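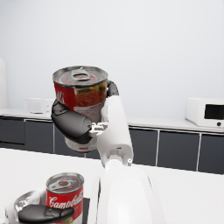

From: Laurier Li
To: equipment-talk list
Subject: Re: end of lease returns, first time through
Date: 2020-01-10

Hi Valdir, and hello to everyone else who's been quiet since the holidays,

Welcome to the list! I'm glad you wrote before the lease ran out instead of after, which puts you well ahead of where I was my first time. I've quoted your message in pieces so I don't lose track of what you asked, and I apologize in advance for the length. Those of you who have been here a while know how I get about return clauses.

Valdir Meireles wrote:

> Hello all. I took over the equipment side at our Groster office
> last fall when the person before me retired. We have one big lease
> with Tarneck covering 284 items, mostly laptops and monitors, plus
> 3 pallet trucks that somebody rolled into the same schedule years
> ago. It ends in March. I have never done a return before and the
> paperwork I inherited is thin.

First of all, congratulations on the job, and my sympathy about the folder. Mine was a folder too, with a rubber band around it that broke the moment I touched it.

Before you do anything else, please find the master agreement. I don't mean the schedule with the list of items on it. There should be a longer document behind it, probably signed several years earlier, and all the schedules hang off that one. The schedule tells you what you have and what you pay. The master tells you how you get out. If you only have the schedule, write to your account contact at Tarneck and ask for a full copy with every amendment. They'll send it; it's an ordinary request and you shouldn't feel awkward asking. I felt very awkward asking, years ago, and the woman on the phone told me she got that call every day of the week.

When you have it, look for the notice section and read it twice. This is the part that worries me about your message, so I'll be a bit bossy here. A lease "ending in March" usually doesn't end in March by itself. In most of the agreements I've dealt with you have to tell the lessor in writing, a certain number of days ahead, that you intend to return the equipment, and if you don't, the thing renews. Sometimes month to month, sometimes for a good deal longer. I can't tell you what yours says. But it's January, and some notice windows are long enough that yours could be closing right now, so I'd look today if you can, even if it means lunch at your desk.

If the notice has to go to a particular address, send it to that address in the way they ask for, and keep the proof. A friendly email to your sales rep is a nice thing to send as well, but it may not count.

> The previous person kept a spreadsheet and there is also an export
> from Naltidex. They do not agree. I walked the building with a
> printout and could not find 46 of the items. Some may be at home
> with staff. Do I have to find every one?

Oh dear, yes, I know this feeling well. Please don't panic over it, though. In my experience a list like that shrinks a lot once you start pulling on it.

What I'd do is forget both lists for the moment and ask Tarneck for theirs. It's the only one you'll be billed from, so it's the one that matters. Then match by serial number and nothing else. Asset tags get peeled off, they get reused, people type them in wrong, and every office I've worked in has had a stretch where somebody was tagging monitors with the laptop series. Serial numbers are dull to read off the back of a monitor, but you only have to do it once. Take a flashlight and wear something you don't mind kneeling in.

For the ones at home, a short, cheerful note to all staff works better than you'd expect. I used to write long stern ones with the policy attached and I got almost nothing back. The year I wrote four lines asking people to look at the sticker under their laptop and reply with what it said, I had most of the replies by the next morning. Put the request in the first sentence. If you can get someone at the front desk to mention it too, so much the better.

Check the closets, the training room, and the place where broken things go. There's always a place where broken things go. Also check old repair tickets, since a machine swapped under warranty comes back with a different serial number and nobody tells the lessor. Quite a few of your missing ones may be sitting on desks right now under a number that isn't on anyone's list. If you can dig up the swap paperwork, most lessors will update their record, but they want it before the return and not in the middle of an argument about the invoice.

As for whatever really is gone, you'll most likely have to pay for it. Ask how that figure gets worked out, and ask early. I've seen it written as fair market value, and I've seen it written as something called casualty value or stipulated loss value, which can be quite a bit more. It'll be in the master again. I'm sorry to keep sending you back to that document!

> Tarneck has also offered to let us keep everything for a buyout
> price, and my manager likes this because it sounds simple. Is it
> a good idea?

It can be. I'd hate to talk you out of it without knowing the price or the age of the laptops. Three things I'd want to ask your manager over coffee, though.

Would you choose to buy these machines today if a stranger offered them to you at that price? Who's going to fix them once they're yours, and who's going to get rid of them when they finally die? And is the offer for all or nothing? We once took a buyout on a whole schedule to avoid the bother of returning it, and two years later I was still paying a recycler to haul those monitors away. It was a perfectly pleasant two years otherwise, but the savings weren't what we'd told ourselves.

You might ask whether they'd split it. Keep the pallet trucks, say, and send the rest back. Trucks and laptops age very differently, and your warehouse people will have opinions about a truck they know versus one they don't. Please do ask them. I once sent back a lift that the dock crew loved and I don't believe I've been fully forgiven. If you do return the trucks, read the condition wording for those separately, as it tends to talk about batteries, wheels and service records, and somebody will have to turn up the service records.

> Last thing. Shipping. The agreement says we pay freight and
> packing to a location they choose. Any advice is welcome. Thank
> you all, Valdir

Get the location in writing before you ask anyone for a price. It can be a long way off, and some agreements put a limit on the distance while others don't.

We've used Özkan for our last few returns and I've been happy with them. They bring the pallets and the wrap, the drivers call ahead, and they gave us a signed pickup sheet listing serial numbers instead of just "electronics, mixed," which saved me a great deal of grief later on. I don't know whether they cover Groster, so do ask. Others here may have someone closer to you.

Whoever you use, a few habits I've picked up, mostly the hard way:

Wipe the drives yourself, or have it done by someone who'll give you a certificate per serial number. Don't leave it to the far end.

Take the passwords and account locks off. A laptop that's still tied to your company account may be treated as if it doesn't work at all.

Put the power adapters in with the machines. I didn't, the first time, and was charged for up to 200 of them when they were all in a cupboard down the hall. We got some of that back after a lot of emails, but it was not a fun spring.

Photograph every pallet before it's wrapped and again after. Your phone is fine for this. Close enough to read a few labels.

Book the pickup earlier than seems necessary. You'll want the receiving date to fall before the end of the term, and in a lot of agreements it's the day they receive it that counts, so a truck that's late by two days can cost you another month of rent on everything. If they'll take it in two loads, I'd send whatever's ready in the first and keep the stragglers for the second. Check that partial returns are allowed before you do, as some lessors keep billing the full schedule until the last item shows up.

And start a single sheet now, with one line per serial number, and columns for found, wiped, packed, shipped and received. Keep it somewhere the whole team can see. It'll look silly and empty for a week and then you'll be very fond of it.

I still have my old notice letter and the little staff note somewhere, and I'm happy to send you both off list if you'd like something to copy from. Please change the names, I did once get a letter back that still had my signature on it.

Do write again when you've found the notice section and tell us what it says. And if anyone else on here has dealt with Tarneck on a mixed schedule like this one, please jump in, my experience with them is all office equipment and I'd like to hear how they are about trucks.

Warm wishes, and happy new year to you all,

Laurier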